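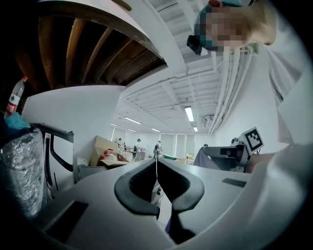
The acoustic quality of public buildings is rarely discussed until it has become a cause of complaint. Raili Väisänen has advised owners of libraries, colleges and municipal halls on the matter for 30 years, most recently as head of building acoustics at Allgate. She spoke to the Allgate Review in March about echo, hearing loss and the choice of materials. Large, bright interiors have become the preferred form for shared space, and many of them bring wood overhead, as in the brown ceiling structure that arches above a white curved wall panel at the upper left. Ms Väisänen regards the general popularity of such rooms with some caution. "People see wood and assume that the room will be quiet," she said. "A smooth wooden surface returns a good deal of sound. What matters is the gap between the pieces, and what has been placed behind them."

Her interest in the subject began at a swimming hall, where she worked as a student and found that she could not follow the instructions of a teacher standing at the other end of the pool. She later trained as an engineer and joined the practice of Aarne Hakala, who was then preparing guidance for school dining rooms. The two measured sound levels during the lunch service in 50 schools over two winters. The results, in her words, were "very uneven, and had little to do with the age of the building".

Asked which mistake she meets most often, Ms Väisänen named the late removal of absorbent material from a design. Ceilings are priced near the end of a project, when savings are being sought, and a plain painted surface may be accepted in place of the one first drawn. The change is seldom referred back to the acoustician. "I have visited buildings where my own report was still on the shelf in the site office, and the ceiling it described had never been ordered," she said.

She was careful to add that silence is a poor aim for most public rooms. A library in which every footstep is swallowed can make visitors uneasy, and conversation at a service desk may then be overheard more easily than before. Some background sound gives privacy. Her advice to owners is to decide early what people should be able to hear, at what distance, and to write it down in ordinary language before any figures are agreed.

The conversation turned to those who are least well served at present. Elsa Mustonen, a hearing therapist who has worked with Ms Väisänen on several surveys, has argued that a hearing aid is of limited use in a room with a long echo. Ms Väisänen agreed. "The aid makes everything louder, including the sound that arrives late. Elsa's patients will often tell her that they have stopped going to meetings. They do not say that the hall is at fault. They say that they are getting old."

One such survey concerned the assembly hall at Skuduvetti, which seats 913. Complaints had come chiefly from the rear rows, and the owner had already replaced the loudspeakers twice. Ms Väisänen's team found that a hard back wall was sending speech towards the platform and back again. The wall was covered with a thick felt lining at modest cost, and the older loudspeakers were brought out of storage. She described the work as the most satisfying of her career, although she admitted that the colour of the felt had not been to everyone's liking.

On the subject of curved walls she was firm. A surface that bows inwards towards the audience gathers sound and may carry it to a single seat, while one that bows outwards will spread it. Both may be built successfully, provided that the shape is tested on paper beforehand. She recalled a reading room in which two people could hold a whispered conversation across a distance of about 50 metres, to the distress of those who had gone there to work.

Ms Väisänen will hand over the direction of the department to Eero Leinonen later in the year. She intends to continue her teaching and to complete a handbook for building owners, written jointly with Helmi Lappalainen. A draft chapter on waiting rooms is already in circulation. She has asked readers who run small clinics to send in floor plans, and would particularly welcome those from buildings first put up as shops.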